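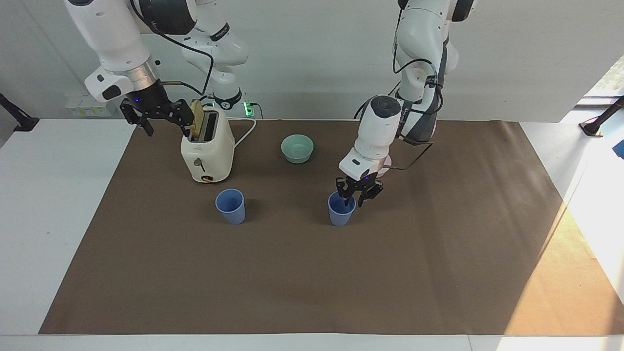

*Toaster on the brown mat, bread standing in the slot, power strip at the back of the table.*

**Ticket 714 — toaster lever won't stay down**
Opened: 23 Feb 2024
Location: Rankin kitchen, white table
Reported by: Murdo Morrison
Status: open, waiting on part

**Problem**

Lever goes down and pops straight back up. Bread stays pale. Same result with the dial at its lowest setting and at 3.

**Log**

- Checked the power strip. Its green light was on. Plugged a lamp into the same outlet — worked fine.
- Moved the toaster cord to another outlet on the strip. No change.
- Unplugged, let it cool for 30 minutes, emptied the crumb tray. A lot came out. Lever caught once, then stopped catching again.
- Tried thinner bread in case the slice was jamming. No change.
- Looked down the slot with a flashlight. The catch at the bottom is bent. Did not try to straighten it.

**Next step**

Replacement catch ordered from Plela, order 289. Leave the toaster unplugged until it's fitted. If the part hasn't come by April, close this and request a new toaster through Ustwood.

The cups and green bowl can stay on the table.

— M.M.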